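Birneo table, light wood: my review after four months

I bought this table in June for the room where I work and also eat when there are guests. Before it I had a white one from Plovden, very practical, but I was tired of looking at it. I wanted wood I can see, and I did not want to pay for an oak table that four people must carry.

The color is what I liked first. It is pale blond, almost creamy, with a little pink-beige in some places. In the shop it looked more yellow to me, so please look at it near a window before you decide.
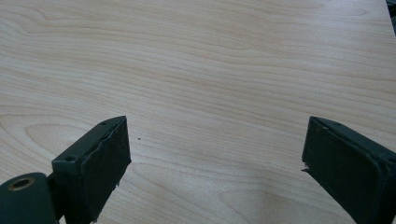 The grain is quite strong. It runs in long waves along the top, and in one place it closes into an oval, like an eye. My sister finds this too much and would put a tablecloth over it. I like it very much, and I still follow the lines with my finger when a phone call is boring.

The surface is smooth and matte with only a small shine. I clean it with a damp cloth and then a dry one. Coffee I wipe away at once, so I cannot tell you how it behaves if you leave a cup overnight. Once I put down a warm pot without thinking – no mark stayed, but I would not repeat it.

Assembly took me 69 minutes alone. The instructions are only drawings and the leg bolts all look the same, so sort them by length first. One leg needed to be tightened again after two weeks. Since then it stands well, also when I write by hand and press hard.

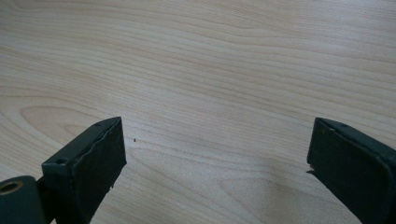

Kaja Vītola
Home and furniture reviewer

What I like less is the edge. It is rather sharp under the wrists, and after a long day of typing I feel it. I also looked at the Zoketell table, which has a rounder edge, but the wood there was too dark for my small room.

Delivery was 11 days, two later than promised, and the box had one crushed corner. The top inside was fine. I would buy it again in the same size.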